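Is the Jekside gripper worth the extra over the Flotia?

Posted by Shona Dunstan, 26 July 2018

We have one arm and money for one more gripper. The job is taking plates out of a rack and putting them back. At the moment we use the Flotia, which came with the arm. The Jekside rep says theirs will "grip anything in the kitchen", and I have heard that sort of thing before. It costs 337 more before tax. Has anyone run the two side by side on thin, round things? I don't want to hear about cubes.

8 replies, most helpful first

Goko

I ran both for most of July and I would keep your money for now. Over 300 tries each, on the same rack and with the same plates, the Jekside dropped fewer, but the gap was small enough that I wouldn't swear to it. What made a real difference was where the fingers met the rim. Come straight down on the top edge and either gripper does all right. Come in off to one side and the plate swings as it lifts, then knocks a peg on the way out.

Check your cable as well. Mine hung in a loop under the wrist and I blamed the fingers for a week before I tied it back.
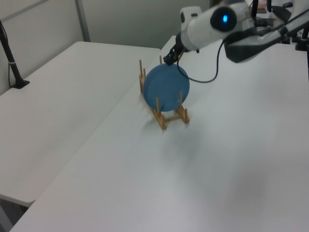
The other thing is finger length. Short fingers are stiffer, but they leave you very little room if your camera is out by a few millimetres. I'd sort out the camera before buying anything. And ask the rep what plates they tested on -- mine went rather quiet.

Kingi

Jekside all the way. Had ours ages, never a problem. The Flotia is rubbish.

Reply from Shona Dunstan

Never a problem doing what, though? How many lifts, and of what?

Kingi

Mostly boxes. Probably almost 1,000 by now. Can't see why plates would be any different.

Tallis_B

Plates are different. A box gives you two flat sides and a rim doesn't. I haven't used the Jekside so I can't help there, but on the Flotia we stuck thin rubber pads on the fingers and the slipping got a lot better. They do wear, so check them before you trust a day's numbers. If the rep is that sure of it, ask for a loan unit and try it on your own rack. Ours said no at first and then found one.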